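Kolska House, furnished rooms: progress report for February

Dear Ms. Aicha Abdel Hamid,

With your grant of 3,000 we have now furnished 61 rooms in the Flovstead building. Each room received a large bed, one sheet and one warm blanket. The last delivery from Benkirane came 5 days late, but all the pieces were in good condition.

Residents may choose the blanket by themselves, and the flower prints are the most wanted - the plain ones stay on the shelf. In the rooms which are already occupied, the bed also serves as a table for small things like tissues and bottles, so we ask for bedside shelves in the next period.

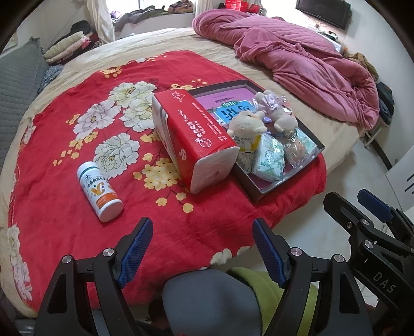
Hicham El Idrissi wrote to us that the shelves should go on the wall and not on the floor, as there is little space to walk beside the beds. We asked Citent for a price and will send it to you when we receive it.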